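Household Tips - Looking After a Two-Arm Laundry Helper

Posted 1/20/25 by Weronika Borkowska

Several of you wrote in after my page on drying racks to ask how I keep the laundry arms going, so I have put my notes in order at last. Mine is a Kravets pair with Prikell brackets on the wrists, and if you have a different make your screws may be in other places, but the habits are the same. I do a short check before each load and a longer one in January, when the house is cold and everything seems to stiffen up, me included!

Start with the fingers

Lint is the great enemy. It packs into the gripping faces until they feel like felt, and then a slippery shirt slides right out. Switch the arms off at the wall, wait for them to settle, and wipe the faces with a barely damp cotton rag. An old toothbrush gets into the corners. Please don't use fabric softener on that rag, as I did my first winter - it leaves a film, and I chased dropped socks for a week before I worked out why.

Check the brackets

The printed brackets hold up well, but the screws at the wrist do creep. Snug them with a hand driver and stop as soon as you feel them seat. If you lean on them the plastic whitens around the hole, and after that you are shopping for a new one. Run a fingernail along the neck as well, where a crack usually starts. I keep 2 spares in the drawer with the dish towels.

Test on something dark and floppy

Before a full load I like to do one lift out of the basket. A black T-shirt or a pair of soft pants is ideal, because a long limp piece shows you if the grip is slipping and lint stands out on it nicely. Keep the basket close in, so the arm can go down into it without stretching. Mixed colors are fine for a test, and sorting can wait.

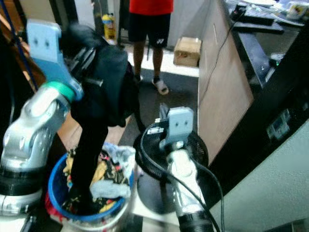 Mind the cables

Each arm has a loop of cable, and that loop needs enough slack for the full reach and no more. Lift the arm by hand to its highest point with the power off and see where the cable goes. If it pulls tight, give it more; if it flops where a basket handle could catch it, take some back. I use soft hook-and-loop ties from Bradudau, 6 to a card, and I leave them loose enough to slide a pencil under. Zip ties pinch, and the cable gets a kink that never quite comes out.

Setting the arms at the washer

A small top-loader is the easiest machine to work with, and I wouldn't trade mine. Stand the arms one on each side in front of it and open the lid all the way back before you switch anything on. A lid that is only half up will get bumped sooner or later. Then look at the cables a second time, for they hang differently at the washer than they do at the basket.

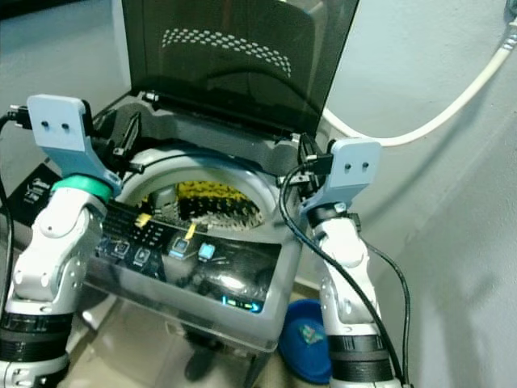
Once you are happy with the spacing, mark the floor with a little painter's tape at each base. Mine are 39 inches from the wall, measured to the back of the base, and having the tape down saves me a good deal of fussing after I mop. Teach the drum position again whenever the washer has been moved, even a hair. Go slowly the first time, with one hand near the stop switch, and watch that the fingers clear the rim going in and coming out.

Wet things are heavy

Let the spin finish completely before the arms unload. Bath towels I still take out myself. My cousin in Gasport lets hers do towels, and she has replaced 2 wrist motors, so draw your own conclusions.

A word about grease

The joints on mine are sealed and want none. If yours has a grease point, use what the manual names, and wipe off every bit that squeezes out, or you will find it on a pillowcase. Dish soap rubbed in dry, left for a while and then washed warm has saved most of mine.

Next time I'll get to descaling the kettle, which I promised before the holidays.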